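From: Lorena Painemal
To: gripper-users list
Date: Apr 28, 2020
Subject: Re: Stedo hand-held gripper kit, finger pads on thin material

Blažena Hubáček wrote:

> We have a quote from Stedo for 12 of the hand-held units and need
> to decide between the flat pads and the mesh ones. Our objects are
> mostly bags, wipes and folded cloth. The data sheet only gives
> numbers for rigid parts. Has anyone run the mesh pads on soft items?
> Also, does the marker tracking hold up with several operators in
> one room? Ballance told us to expect trouble with theirs.

Blažena,

We have had the Stedo kit on evaluation since the start of April, mesh pads only, so I can't give you a side-by-side with the flat ones.

Soft items first. The pads lean in toward each other and most of the useful contact is near the tips. For crumpled material that works well. I logged 100 pick attempts on bags and light cloth; 12 failed, nearly all of them on pieces lying flat on the table where the tips had no fold to close on. Once there is a fold, the mesh face holds it with little trigger force. The trigger spring is stiffer than I would like, and two of our operators complained of sore fingers by the end of a shift.

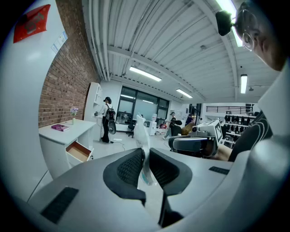
Stedo unit with mesh pads, soft white item between the fingers. Second unit with its side marker at right.

The view from the tool is wide enough to show both pads and a good deal of the room. For training data that is a mixed result. You keep the object in view through the whole grasp, but you also record your colleagues, the ceiling lights and whatever is on the desks. If your site has rules on recording staff, settle that before you order.

On tracking: we have had several people working in the same room without identity swaps between units. Dropouts do occur when a forearm covers the marker on the side of the housing. In a 53 minute session I counted 51 dropouts, all under a second. The Iltano software fills gaps of that length by default – turn this off if you want raw poses, as the filled samples are not flagged in the export.

Two things to raise with Stedo before you sign:

Spare pads are sold in pairs only, and the mesh faces pick up lint. Ask for a few pairs in the base price.

The vent slots on the body must stay clear. Our first padded rest covered one of them and the unit shut down on heat twice. The Zinchenko mount fits without blocking anything, but it is a separate order.

I can send the attempt log as CSV if you want it. The flat pads are on back order here, so no comparison before you need to decide.

Lorena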